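Home Cooks Wanted: Fall Vegetable Sessions at the Melthorpe Test Kitchen

Posted 6 March 2021 by Embla Tangen, recipe editor

Do you cook supper most nights of the week and have opinions about it? We'd love to have you in our kitchen.

Hiltilcombe is putting together a cookbook of weeknight meals built on fall vegetables, and we need people who cook at home to try the recipes before they go to print. Squash, peppers, beets, cabbage, dried beans, all the good stuff that fills the market stalls once the nights get cool. The book is due out in October, so the testing has to happen well ahead of the season (we've found a grower with a greenhouse and a very patient attitude). We have over 100 recipes in draft and we're looking for 40 testers to work through them with us.

You don't need any training. If you've only ever cooked from the back of a package, your notes will be as useful to us as those of someone who makes their own stock. What we want is people who follow a recipe as it's written, notice where it trips them up, and tell us so in plain words. "I had no idea how big to cut this" is a perfect note. So is "my kids would not touch it."

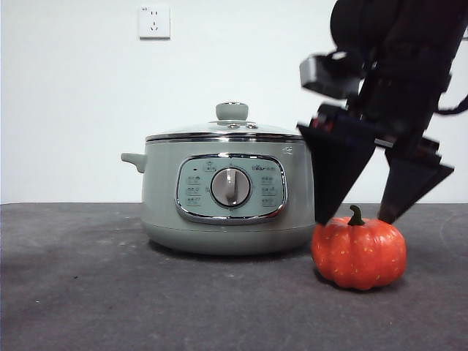 Many of the recipes are one-pot dishes: soups, braises, a squash and barley stew that Adelmo Fontana has rewritten so often he can recite it, and a stuffed pepper recipe we're all very fond of. Some go on the stovetop and some go in an electric cooker. If you've never used an electric cooker, please apply anyway! We especially want to know whether the directions make sense to a first-timer.

What you'll be doing

You'll come to the kitchen for 3 sessions, spread over five weeks. Each one lasts an afternoon or an evening. You get a printed recipe, a tray of ingredients and a station to work at, and you cook the dish from start to finish. Somebody from the recipe team will be close by, but they'll try hard not to help, which can feel a little odd at first. Afterward we all sit down, taste what everybody made and talk it over. Those conversations are my favorite part of the job — we've thrown out whole recipes because of them, and the replacements were better.

You'll also take one recipe home to cook in your own kitchen, with your own knives and your own pans. We cover the groceries for that one.

A fair amount of the work is prep: washing, trimming, scooping seeds, chopping. Bilal Bataineh does our buying, and he picks vegetables the way they really come, freckles and odd shapes and all, so that the directions hold up for whatever you bring home. 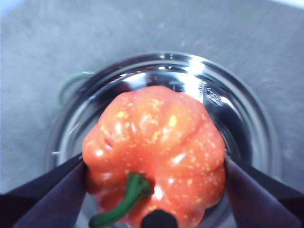
Bell pepper and steel bowl, stem still on.

Who we're looking for

Adults of any age who cook at least a few times a week. We'd like a real mix: people feeding a big family, people cooking for one, people with tiny kitchens, people who grew up with food very different from what's in our drafts. You should be comfortable standing for a couple of hours, though we can set up a seated station if you let us know ahead of time. Please tell us about any allergies when you apply. Nuts and dairy are easy for us to work around; wheat is harder, but ask.

What you get

Testers are paid for every session, including the talking part, and for the take-home recipe. You'll eat well, you can take leftovers with you (bring containers), and your name goes in the book if you'd like it there.

How to apply

Send a short note to Aslak Grønli at the Melthorpe front desk, by mail or in person. Tell us who you cook for, what you made for dinner last night, and one vegetable you've never gotten along with. No résumé, please. We'll be in touch with everyone who writes, and if the spring sessions fill up we'll keep your name for the next round.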